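How Do You Teach a Robot to Tidy Up?

Jun 8, 2021
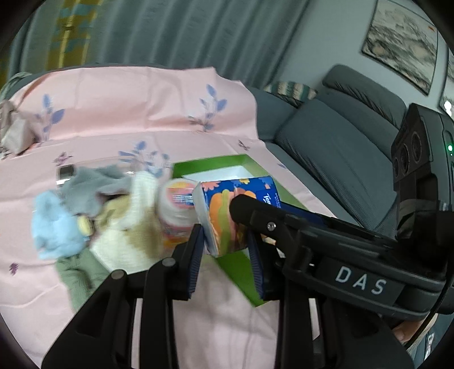
Think about the last time you picked up a box of tissues. Did you have to work out where to put your thumb? Did you measure how hard to squeeze? Of course not! Your hand simply did it, and your brain was probably busy with something else, like lunch.

A robot can't do that. A brand-new robot has never held a box, a sock or a bottle in its life. If you want it to help around the house, somebody has to teach it, and one of the best ways to teach a robot is the same way you learned to tie your shoes. You show it. Then you show it again. Then you show it again (and again, and again!).

Showing, the robot way

When you show a friend how to do something, your friend watches your hands. But your hands have five fingers each, with soft skin and lots of bendy joints. Many robots have only two stiff fingers that open and close like a crab's claw. So if a robot watched you tie a bow with ten fingers, it would have a hard time copying you.

People who teach robots came up with a clever answer. They use a tool called a gripper that a person can hold and carry around. It has two fingers, just like the robot's, and a camera rides along on it. The person does an ordinary job with the gripper, such as picking up a tissue box from a bed, and the camera records it from close by. Now the robot can learn from a "hand" that works like its own!

Each recording of a job is called an example, or sometimes a demonstration. That's a long word for "let me show you."

Why a bedroom?

You might expect robots to be taught in a shiny laboratory with nothing lying about. Some are. But real homes have patterned sheets, pillows, curtains and heaps of clothes, and a robot that has only seen bare tables can get very muddled by a flowery blanket. Is that a flower I should pick up, or is it part of the cloth? You know the answer right away. The robot has to learn it.

Our project is called Skavham, and we gather examples in ordinary rooms for exactly that reason. In May we collected 3243 of them! Of those, 638 were about picking up boxes. We recorded 88 with the very same box, turned a different way or put down in a different spot.

Isn't that boring? A little bit, sometimes. But every try is different from the last one. The box lands at a slant. The blanket gets a wrinkle in it. Somebody opens the curtain and the light changes. All those small differences help the robot.

What does the robot do with the examples?

Inside the robot's computer is a program that can learn. Ours is called Dinu. Dinu goes through the examples many, many times and looks for patterns. What did things look like just before the fingers closed? How far apart were the fingers? Which way did they move next?

At first Dinu makes terrible guesses. It closes the fingers too early and pinches the air, or it bumps the box and pushes it away. Each time its guess doesn't match the example, the program changes itself a tiny bit, so the next guess should be closer. After lots of practice it can often pick up a box it has never met before. The first time we saw that happen, everyone cheered!

Are mistakes any use?

Yes! Sometimes a person drops the box while recording. We put that recording in a separate pile and label it "dropped." Those can help a program learn what a slippery hold looks like. What we don't want is a dropped box labeled "good," or the robot might think dropping is part of the job.

Try it yourself

You will need two wooden spoons, some small things that won't break, and a bed or a rug.

Hold one spoon in each hand and pretend they are a robot's two fingers. Pick up a small box. Now try a rolled-up sock, and then a sock lying flat. Which one was hardest?

Next, ask a friend to do it while you watch, and see if you can write down every single step. "Pick up the sock" is too easy. Where did the spoons go first? When did they stop moving? How did your friend know it was time to lift?

If you're feeling brave, do 50 tries in a row and make a mark on paper for each one that works. Compare your first ten with your last ten.

Words to know

Gripper: the part of a robot that grabs things, or a tool that works the same way.
Example: one recording of a job, from start to finish.
Label: a short note that says what happened in a recording.
Pattern: something that happens in the same sort of way over and over.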